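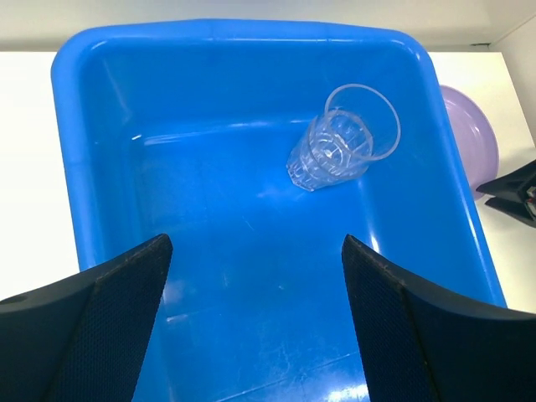
Fig. 5a. Clear tumbler lying on its side in the tub, gripper open.

Support > Zovaswood bench pair > Set-up guide > Section 5: Clearing a tub of dishes

We use cookies to remember your language and the last page you read. Accept | Settings

5. Clearing a tub of dishes

5.1 What to expect

This section covers one household job: taking plates, bowls and cups out of a plastic tub and putting them down on the table. It assumes that both arms are bolted down, that the cables are run as shown in section 3, and that the Aler control program is installed and can move each arm to its rest position.

People who buy the Zovaswood pair often ask whether it can do the washing-up. It can't. It can do one part of the work that comes before or after washing-up, at a bench, with light plastic dishes, while a person keeps an eye on it. At our workshop in Clostetham a trained pair clears a tub of mixed plastic dishes without help on some 80 runs in every hundred. A person does the same job faster and gets it right each time. If you need the tub emptied before supper, empty it by hand.

The job is still a good one to start with. It has most of the things that make kitchen work hard for a machine: clear plastic and glass, shiny surfaces, thin rims, and items that lean on each other.

CAUTION: Do not use the pair with sharp knives, hot liquids or anything you would mind losing. Keep children and pets away from the bench while the arms are powered.

5.2 Laying out the bench

1. Switch off both arms at the supply.

2. Put the tub in the middle of the table with its long side running front to back. Both arms should be able to reach over the rim without stretching out fully.

3. Press down on each corner of the tub. If it rocks, turn it or use another one.

4. Place the dishes in the tub. For the first runs use no more than two, and leave space between them.

5. Set out anything else you plan to use, such as spare plates or sponges, well clear of the arm bases.

6. Lift each cable and check that it can follow its arm through the whole movement. A cable that snags on a plate will drag it.

7. Switch on the arms and send both to rest.

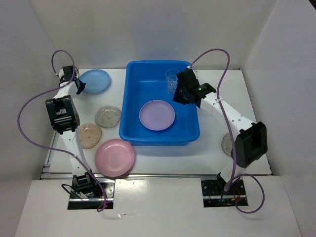
Choosing which arm does what is the part of the set-up that most affects the result. Aler does not decide this for you. As a rule, each arm should take the items on its own side of the tub, and only one gripper should be over the rim at a time. A cup standing in the back right-hand corner, for instance, is a job for the right arm, which can come down on it from over the rim, while a plate lying flat on the tub floor can wait until that gripper has moved away. With the left arm kept back over its own side of the table, the two have no reason to meet. If you swap sides halfway through a set of practice runs, start the set again.

NOTE: The arm can block the overhead view of whatever is underneath it. If an item drops out of Aler's list for a moment while an arm passes over it, wait. It should come back. If it does not come back, stop the run and move the item to a more open part of the table.

5.3 Teaching the pick

The pair learns this job by copying. You guide the arms through the movement, Aler records it, and after enough runs it tries the movement by itself.

1. Open Aler and choose New task. Give the task a plain name you will recognise later.

2. Press Record.

3. Guide one gripper over the tub and bring it down slowly. Keep the fingers open until they are on either side of the rim or wall you want to hold.

4. Close the fingers. Stop when the item is held. Do not keep squeezing.

5. Lift straight up until the item is clear of the rim, then move sideways.

6. Set the item down flat, open the fingers, and back away before turning the wrist.

7. Press Stop. Keep the run if it was clean and delete it if it was not.

Repeat until you have 45 clean runs for each kind of item. Move the items a little between runs. If the plate is always in the same place the arm will learn the place and ignore the plate - you will find this out the first time someone nudges the tub.

Allow a full afternoon for plates alone. Cups take longer.

5.4 Plates

A plate is easiest when one side is raised, as there is then a gap for a finger to go under. A plate lying flat on the tub floor is much harder. The fingers come down, touch the rim, and push the plate along until it meets the wall. Sometimes the wall helps and the plate tips up. Sometimes it stays where it is and the gripper closes on air.

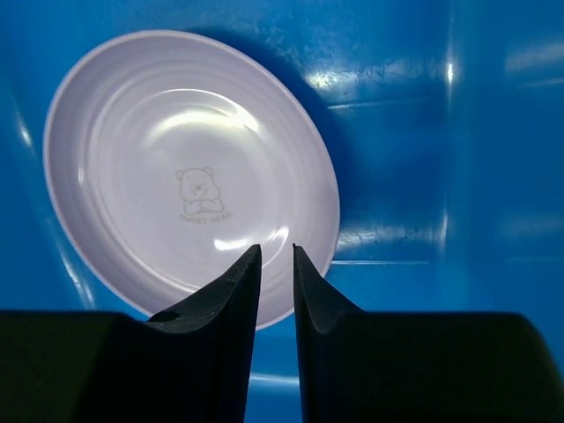 Fig. 5c. Plate tilted in the tub, fingertips at its lower rim.

To pick a leaning plate:

1. Look at the camera view and find the part of the rim that is furthest from the tub wall.

2. Turn the wrist so that one finger will go to each side of that rim.

3. Lower the gripper until the fingertips are just past the edge.

4. Close, wait one second, and lift.

If the plate slips back, open the fingers fully before you try again. A half-open gripper will catch on the rim and flip the plate over.

Glare is the other common cause of a missed plate. A ceiling light shows up on glossy plastic as a white patch, and Aler may take the edge of that patch for the edge of the plate. Before recording, look at the camera view of each item and note any bright streak that crosses a rim. Moving the lamp or drawing a blind usually cures it. Printed patterns in the middle of a plate do no harm, and you don't need to cover them up.

5.5 Glasses and cups

CAUTION: Practise with plastic cups. Move on to glass only when the plastic runs are clean, and never leave a glass run unattended.

Clear items take on the colour of whatever is behind them. In a blue tub they look blue. The camera has little to go on except the rim, the base and a few bright lines, and from some angles even those are lost.

An upright cup can be held by its side wall. A tumbler on its side should be approached across its width so that the fingers close round the body. Avoid the open end. The base of a heavy tumbler weighs more than the rest of it, so grip close to the middle and lift slowly. Check the finger pads for wear before each session. Worn pads will still hold a plate, but a smooth glass can slide through them. Replacement pads are sold in pairs by Simões and should be changed together.

5.6 Bowls

Bowls are picked by the rim in the same way as plates. The trouble comes when a bowl has been put down so that its rounded base faces the gripper.

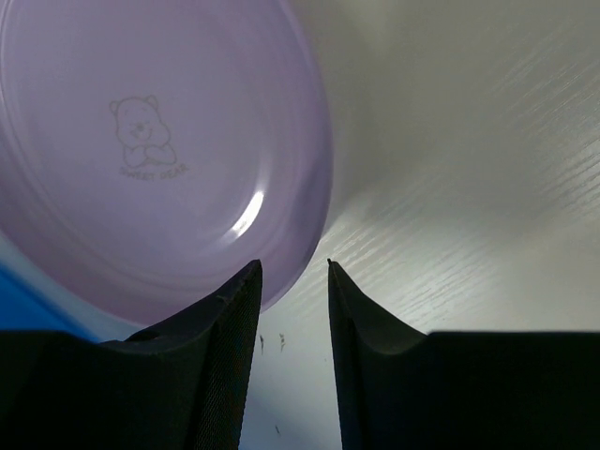 The curve gives the fingers nothing to hold. If they close on it they slide off, and a light bowl will skate across the table. Have the arm go for the rim at whichever point can be reached, even if that means a longer path. If no part of the rim can be reached, turn the bowl by hand and carry on. We have tried teaching the pair to roll a bowl over using one arm to steady it. It works now and then and we do not recommend it for daily use.

Wipe the table between sessions. Crumbs and fluff do not stop the arms, but they do collect on the textured pads.

5.7 When to step in

Press the stop button if:

- both grippers are over the tub and still moving towards each other
- an item is being pushed against the tub wall and the arm has not stopped
- a cable has gone tight
- the same pick has failed 7 times in a row

In the last case, send both arms to rest, take the item out by hand and let the run continue with what is left. Aler will mark the run as helped. Helped runs are not used for teaching unless you choose to add them.

Stacked dishes, cutlery and anything with food on it are outside what the pair can do at present. Section 6 covers wiping a flat surface with a sponge, with much the same warnings.

Reader comments (3)

benchtop_left: Step 6 in 5.2 should be in bold. Mine pulled a side plate onto the floor with the cable on the very first run. Plastic, so no harm done.

Marrowfat: I bought the pair hoping to hand over a chore and I have ended up with a second one. Plates are all right after a week of practice. Flat plates are still hopeless in my tub. Has anyone tried putting a cloth on the bottom, or does that confuse the camera?

benchtop_left: @Marrowfat a cloth worked for me but it bunches up, so tape the edges. You will need to record the runs again with it in place.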